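Applies to employees and contractors of Breswood who sign, store or retrieve controlled documents. Questions not covered below go to Ada Ferraro in Records.

# Signing and Filing Records: Frequently Asked Questions

## Scope

**Which documents count as controlled?**

Contracts, purchase orders over the delegated limit, calibration certificates, personnel forms and anything carrying a Civomberg file number. Drafts and meeting notes are not controlled unless they are attached to a controlled document.

**Do the rules differ between sites?**

The rules are the same at Stitari and at the main office. The only difference is the filing deadline. Stitari sends paper originals by internal courier, so it has 11 working days from the date of the last signature. The main office has five.

**Does an email approval count as a signature?**

No. An email can authorize work to begin under clause 2 of the purchasing policy, but the order still has to be signed. File the email with the signed order.

## Ink signatures

**When is an ink signature required?**

Property leases, notarized statements, powers of attorney and any document where the other party asks for ink in writing. Everything else may be signed electronically.

**What kind of pen should be used?**

Permanent ink, blue or black. Blue is preferred on single-sided forms; it is easier to tell from a photocopy. Gel ink is acceptable if it is marked as permanent. Erasable ink, felt tip and pencil are rejected at intake, and the form goes back to the sender.

**Can a signer correct a mistake by hand?**

Yes, within limits. Draw one line through the error, write the correction beside it, then initial and date the change. Every party who signed the document must initial. Correction fluid and tape void the page. If the error is in an amount, a name or a start date, reprint the page and sign again.

**Do all pages need initials?**

Only on documents longer than two pages that are not bound. Bound documents need initials on the signature page and on any page with a handwritten change.
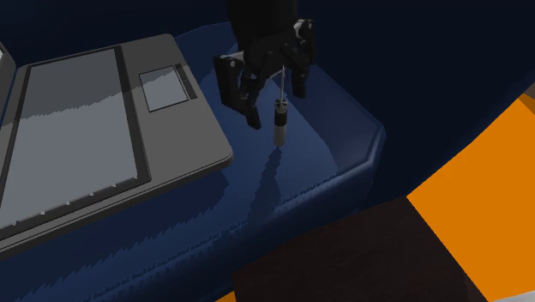
## Electronic signatures

**Which system is used?**

Hoshino, the signing module inside the Civomberg archive. Signatures made in other systems are accepted from outside parties if the file includes a certificate page. Employees must use Hoshino for their own signatures.

**Is a pasted image of a signature valid?**

No. A scanned signature placed in a document has no audit trail. Intake treats such a document as unsigned.

**Why does Hoshino ask for a second code?**

The second code ties the signature to a person and not just to an account. It expires after two minutes. If it expires, request a new one from the same screen. Closing the window cancels the signing session, and the sender has to issue the request again.

**Can I sign on behalf of someone else?**

Only with a delegation on file. Delegations are entered by Nazmiye Karakaya and are valid until the end date shown in the delegate's profile. The signature block then shows both names. Signing with another person's login is a breach of the access policy, even when that person agreed to it.

**Can I sign from a personal laptop?**

Yes, through the web page only. The desktop client may be installed on company machines alone. Clear the download folder after signing; Hoshino saves a local copy by default, and the setting cannot be changed by the user.

**The signed file opens with a warning. Is it damaged?**

Usually not. The warning appears when the viewer does not recognize the certificate authority. Open the file in Civomberg and check the signature panel. If the panel says "valid," file it as normal. If it says "altered after signing," do not file it. Forward the document ID to Lorenz Kofler.

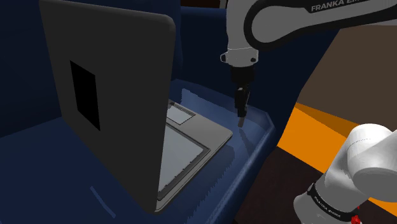 ## Filing and retrieval

**What resolution should scans have?**

300 dpi, grayscale, saved as PDF/A. Use color only when the color carries meaning, such as on marked-up drawings. Files above the upload limit should be split at a section break and numbered in the file name.

**How are files named?**

File number, document type, date of last signature in year-month-day order, version. Use underscores between the parts and no spaces. The upload form rejects names that do not match.

**What happens to the paper after scanning?**

Ink originals go to the Stitari store. Paper copies of electronically signed documents may be shredded once the upload is confirmed.

**How long does retrieval take?**

Electronic files are available at once to anyone with read access. Paper originals requested before 2 p.m. are pulled the same day and sent with the next courier. Noemi Longo handles urgent requests from Legal.

**Were the older boxes ever scanned?**

In part. The backlog project closed in June with 1,685 folders indexed. Folders without an index entry have to be requested by box number from Assunta Costa.

**Who can delete a record?**

Records staff only, after the retention period has ended and the owning department has confirmed in writing. A legal hold overrides both conditions.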